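The target for July is 200 usable episodes of the flower task, and we are at 2,756 for everything else, so the artificial stems are well behind. The task is to take one by the stem and hold it upright. Murray Després wrote the labelling rules and I have stuck to them.
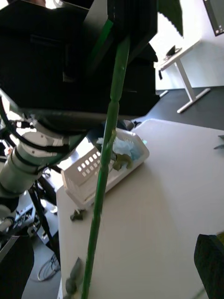 Grip height turned out to matter more than I had planned for. Each episode now carries a tag for where the fingers close - low, middle or high - and those 3 bins are filled evenly. Gwilym Gape wants 8. I don't think the set is big enough to split that finely yet.

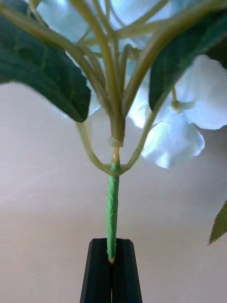 Petals and leaves take up a lot of the wrist view, so I keep the episodes where they hide part of the stalk. Failed grasps stay in too, under their own label. The next batch goes to Trelemow on Sunday, and I will retrain once the labels have been checked.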